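Visit report: Vunditgate contract carpet plant, April 2025

The tour was led by Vega Vidal, who runs the tufting hall. Group size is limited to 12, and closed shoes are required. We started at the creel, where 3,118 cones of yarn feed a single machine through plastic tubes. A broken end stops the line and lights a lamp above the row concerned.

Tufted cloth goes from there to the backing line. Tiles get a heavier backing than broadloom, which keeps them flat without full gluing. Cutting is done by press, six tiles to a stroke. Offcuts are baled and sold on.

Nicanor Vallejo asked about pattern matching between batches. Vidal's answer was that linear designs are best laid from one batch, and that spare tiles should be bought with the order.

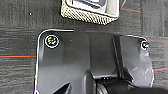
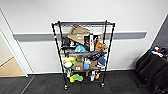

Dark gray carpet in use: ribbed pile with thin colored lines (first picture), carpet tile under wheeled shelving (second).

The test room was the most useful stop. A castor chair rig runs over a sample for a set number of turns, and the sample is then graded by eye against a reference set. Two people grade each one separately. Mirela Godoy showed us a looped sample and a cut sample from the December run. The looped one had kept its texture better.

The dye house was closed for maintenance. Parking is behind the loading dock, and the entrance is poorly signed.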